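Unit 3: Moisture Movement in Interior Walls
Building Materials, lecture notes

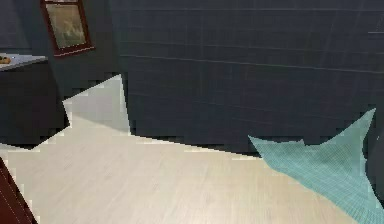

Moisture gets into a wall in four ways: as liquid rain or plumbing water, by capillary rise from the ground, by air leakage, and by vapor diffusion. The order is the usual order of importance. A small leak at a window sill can deliver more water in one storm than diffusion delivers all winter. Students tend to spend too long on diffusion because it is the easiest of the four to calculate.

3.1 Capillary rise

Water climbs in a porous material until the pull of surface tension balances the weight of the column. Fine pores pull harder and give a greater height, but they move water slowly. Coarse pores fill fast and stop early. In a real masonry wall the observed height is set by evaporation from the faces. If the faces are sealed with tile or a dense paint, the damp line moves up until it finds a surface that can dry.

This is the mechanism in the Kuder warehouse case from Unit 2. The lower wall was coated on both sides, and the staining reappeared above the coating.

3.2 Air leakage

Air carries vapor with it. The quantity depends on the pressure difference, the size of the opening, and the humidity of the air on the high-pressure side. Typical openings are electrical boxes, the joint between the bottom plate and the slab, and pipe penetrations. Condensation forms where the moving air meets a surface below its dew point, often some distance from the opening. Look along the whole path before deciding where the air got in.

3.3 Diffusion

Vapor moves from high vapor pressure to low. For steady flow through one layer:

flow = permeance x area x vapor pressure difference x time

For layers in series, add the resistances (the reciprocals of the permeances), then invert the total. Do not add the permeances.

Worked problem. A wall has 2 layers, with resistances of 1 and 3 in consistent units. The vapor pressure difference is 600 Pa. Total resistance is 4, so the flow per unit area is 600 / 4 = 150. The pressure drop across the second layer is 150 x 3 = 450 Pa, leaving 150 Pa across the first. Compare the vapor pressure at the interface with the saturation pressure at the interface temperature. If it is higher, condensation is predicted there and the steady-flow result no longer holds.

3.4 Drying

A wall that can dry to at least one side will tolerate some wetting. Two low-permeance layers with a moisture-sensitive material between them will not. Vinyl wall covering on an exterior wall in a cooled building is the common example. Damage starts behind the covering and may be well advanced before the face shows it.

Reading and assignments

Read the Akel case notes, sections 2 and 3, before the Friday session. Bring the table of permeances.

Problem set: repeat the worked problem with the order of the layers reversed. State which quantities change and which do not. Show units throughout.

The November lab covers surface moisture meters. Readings on tile are not comparable with readings on gypsum board, so record the material beside every value.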